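Table Setting FAQ

Questions I get about the everyday dishes at Skodley, my little tableware shop. If yours isn't answered, drop me a line!

Do I need the full set?
Nope. Start with a plate, a bowl and a cup per person and see how you get on. I lived that way for years (small apartment, one shelf) and never missed the rest.

Can I mix the Beltatitz and Katona lines?
Please do! They're both white, and the bowls sit nicely on either plate. The Katona glaze is a touch warmer, but you'd have to hold them side by side to notice.

How do I reorder a single cup?
Cups are item 3824. Put that number in the search box and you'll get just the cup, not the boxed set.

Will forks leave gray marks?
Sometimes, on any glossy glaze. It's metal rubbing off onto the dish, and a paste of baking soda and water takes care of most of it.

Where does everything go on the table?
For a plain breakfast I put the plate on the left and the bowl and cup off to the right. Leave yourself some elbow room between them, especially if you're pouring milk.
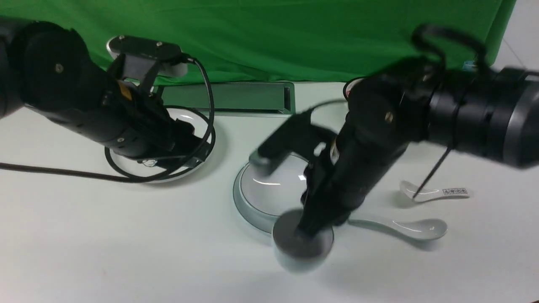 White plate, bowl and cup on a white tabletop.

Can I stack the cups?
Two high is fine. I wouldn't go to three, the handles on the Dimach ones tend to knock together and chip.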